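Stelleo Washroom Kit – evaluation set, README

Version: October release
Maintained by: the Kasovbridge test desk
Status: usable, with the grumbles listed below

What this is

Stelleo is a software and gripper kit that Inbridge sells to people who already own a humanoid robot and have run out of pleasant things to ask it to do. The Washroom Kit is the add-on that handles sinks, floors and toilets. The brochure calls it "turnkey." We spent a good while looking for the key.

This folder holds the recordings, logs and operator notes from our review of the kit. We bought the license ourselves, at list price, and Inbridge had no say in what we kept.

What's in the folder

episodes/ – 3431 recorded attempts, one subfolder each
logs/ – joint positions, gripper force and commands, matched to the video by time
notes/ – what the operator typed after each attempt, spelling untouched
splits/ – train and held-out lists
scores.csv – one row per attempt
CHANGES.txt – read this before you write to us

Each episode has one video from a fixed camera that takes in the work area. The camera was placed to watch the gripper and the bowl, so the robot's head is often out of view. If your project needs heads, look elsewhere.

Tasks

The kit ships with four washroom routines. We tested all of them in a small bathroom with a vanity, a toilet and a chevron plank floor that is nicer than the one in our office.

1. Wipe the basin. The dull one, and the one it does best. Some attempts end with the cloth parked on the faucet, which we scored as a pass if the basin had been covered.

2. Move the bucket. Pick up an empty bucket by the rim, carry it two steps, put it down. The manual says "any standard bucket." Our experience of standards was mixed.

3. Scrub the bowl. The routine everyone asks about. The robot bends at the waist, reaches down with its right arm and works the brush inside the bowl. Lid and seat should be up before you press start; the kit has no routine for raising them and will not bring the subject up. Stepping back with one leg helps it keep its balance while leaning, and the posture is oddly convincing.
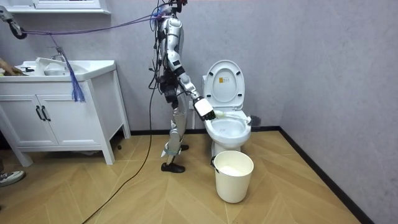
4. Return the brush. Lift, pause over the bowl to drip, place in the holder. The default pause is short. We suggest making it longer, and wearing old shoes until you have.

Setup notes

The robot ran on a cable throughout. The kit does support battery power, but a wired robot is easier to stop, and we like things in bathrooms to be easy to stop. Keep the floor cable behind the heels and check it after every turn. Most of our early aborts were the robot meeting its own cable and taking it personally.

A person stayed within reach during every attempt. Hands and shoes turn up at the edge of many videos. They are not labeled, so mask them if they bother your model.

Scoring

Each attempt gets pass, partial or fail. A partial means the tool reached the right place and the job was not finished. For the bowl routine, we also logged brush contact time against the Kandasamy checklist, our in-house scoring sheet. It has 40 lines, and we regret several of them.

Known problems

157 episodes have a gap in the force log where the gripper driver restarted. They are listed in CHANGES.txt and left out of both splits.

Attempts recorded before the second software update use the old wrist limits. Don't mix them with the later ones unless you enjoy puzzles.

White tools against white porcelain confuse the kit's own tool tracker. A colored brush handle may help. We didn't test one.

One bathroom, one robot, one kind of brush. Anything you conclude about bathrooms in general is your own responsibility.

Would we buy it again?

For the basin routine, yes. For the bowl, probably, if Inbridge sorts out the restart problem and stops describing a 4000-word setup guide as "quick start." The gripper is sturdy, holds a thin handle without fuss and rinses off easily, and we rinsed it a great deal.

License and contact

Free for research and for private grumbling. Commercial use needs a written okay from Kasovbridge. The Stelleo software itself is not included and remains Inbridge's. Send corrections to the test desk with the episode number in the subject line. Messages without one go in a folder we open when the coffee machine is broken.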